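Breakfast Sorters Wanted – March Session, Fodell Room

Noletti is looking for 22 adults who can look at a plate of toy eggs and have an opinion about it. No cooking experience needed. Nothing gets cooked, and we'd ask you not to try.

We are settling the pieces and rules for Burkemia, a tabletop game about running a breakfast counter badly. You'll sit at a gridded table with plates, fried eggs, toast and small colored blocks, and fill orders read aloud by Wendell Van Dusen, who has never once read one slowly. Then you'll tell us which parts annoyed you. Please be specific – "it was fun" went on 147 forms last time and we learned very little.

You should:
- be 18 or over
- be free for one evening, start to finish
- tell yellow from orange without a debate
- be able to lose to a stranger

Pay is $100 for the evening, plus a real dinner. Breakfast veterans from the last round are welcome, except the gentleman who alphabetized the blocks. He knows.

To apply, write to Chiến Hứa at the Noletti front desk with your name, a phone number and your egg preference. Keep it under 500 words. One applicant did not.
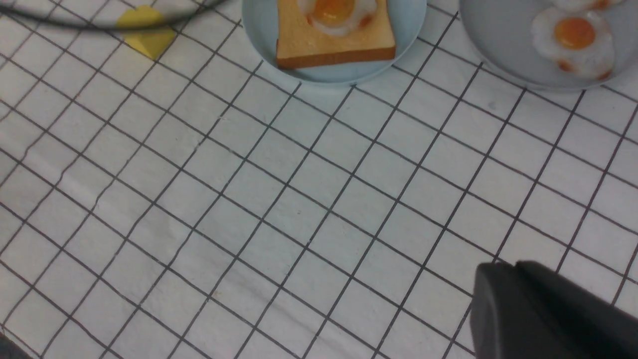
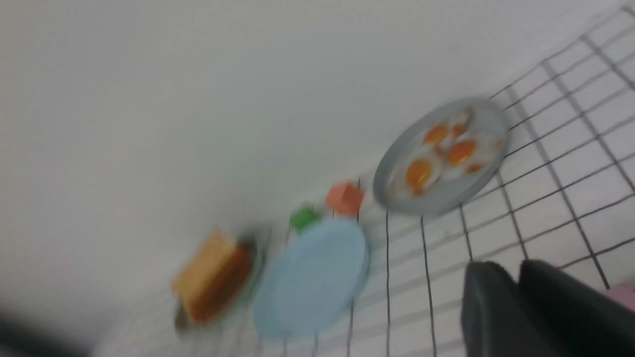
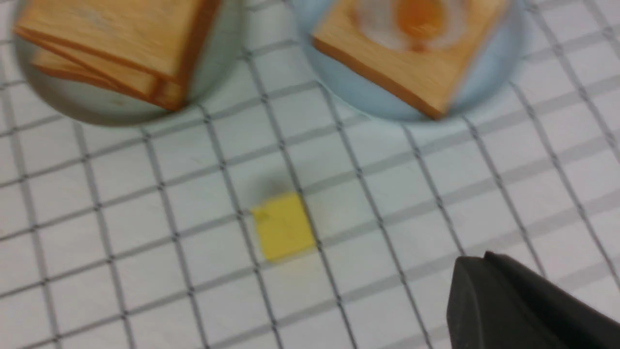

Plates and pieces on the grid. Toast and eggs in the first picture, eggs and two cubes in the second.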